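How the Clurumeo Teaches a Robot to Pick Things Up
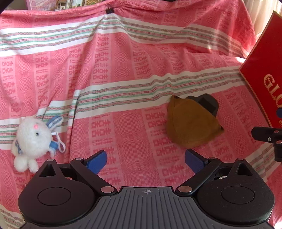
The Clurumeo's two blue fingertips are open. A white plush rabbit keychain and a brown cap lie on the pink and red cloth.

You can pick up a sock without thinking about it. Your eyes find the sock, your hand moves over, and your fingers close just hard enough. A robot has to learn all of that.

One way to teach a robot is to show it. The Clurumeo is a kit made for this job. It is sold by a company called Hernness, and many of the people who buy it work in robot labs. Some schools and science clubs have bought it too.

What is the Clurumeo?

The Clurumeo is a robot hand that a person holds. Engineers call this kind of hand a gripper. It has two fingers. Your own hand has more fingers than that, but two are enough for many jobs. Try it yourself. Use only your thumb and one finger to pick up a pencil, then a sponge, then a coin. The coin is the hard one.

Look at the fingertips in the picture. Each one has a blue pad. The pads on a Clurumeo are soft, so they bend a little when they touch something. A soft pad is less likely to slip than a hard one. It is also kinder to things that squash easily, like a ripe peach.

Behind the fingertips are two black arms, one on each side. The round metal pins you can see are pivots. A pivot is a point that a part can turn around. Your elbow works in a similar way. When you squeeze the handle of the Clurumeo, the arms turn on their pivots and the fingertips come together. When you let go, a spring opens them again.

The kit comes with a camera that looks out over the fingers. It records what the gripper is near and how far apart the fingertips are.

How does the teaching work?

A person holds the Clurumeo and does an ordinary job with it, such as putting a toy in a bag or folding a towel. The camera records the whole job. Each recording is called a demonstration, or demo for short.

One demo is not enough. If a robot sees a cap picked up only once, it may learn only that cap in that spot. So people do the job again and again, and they change things as they go. They move the cap. They turn it over. They use a different table or a different cloth.

The Hernness guide tells the story of a robotics club in Arruda that wanted a robot to tidy a table. Club members took turns with the kit and made 892 demos. The work took nearly 4 weeks.

Next, the demos go into a computer program. The one that comes with the kit is called Renex. It looks for patterns in the recordings – what the fingers did when the cap was close, and what they did when it was far away. After that, a real robot arm with the same kind of gripper can try the job by itself. It will make mistakes at first. People watch where it goes wrong and record more demos of that part.

Why are soft things hard?

A wooden block keeps its shape. If a robot knows where one side is, it can work out where the other side must be. Cloth is different. It folds and wrinkles, and it looks new every time you drop it. Patterned cloth can be extra tricky for a camera. A line might be a fold, or it might be part of the pattern.

Fluffy toys are hard in another way. The fur sticks out past the firm part of the toy, so a robot may close its fingers too soon and grab only fluff.

What is in the box?

A Clurumeo kit has the gripper, a camera, a charging cable and 4 spare fingertip pads. The pads wear down with use, like the bottoms of your shoes. An adult should change them, as the screws are small.

The Renex program needs a fairly new computer. Hernness sells the robot arm separately, and it costs much more than the kit. You can still make demos without the arm, but you will not see a robot use them.

What can it not do?

The Clurumeo is no good at jobs that need a lot of fingers, such as tying a shoelace. It should be kept away from water. It cannot feel heat, and a demo does not tell the robot how heavy a thing is.

It can also get tiring to hold. The guide says to stop and rest your hand between demos – 2 people sharing one kit is a good plan.

Words to know

Demo: a recording of a person doing a job, used to teach a robot.

Gripper: the part of a robot that holds things.

Pivot: a point that a part turns around.

Program: a set of instructions for a computer.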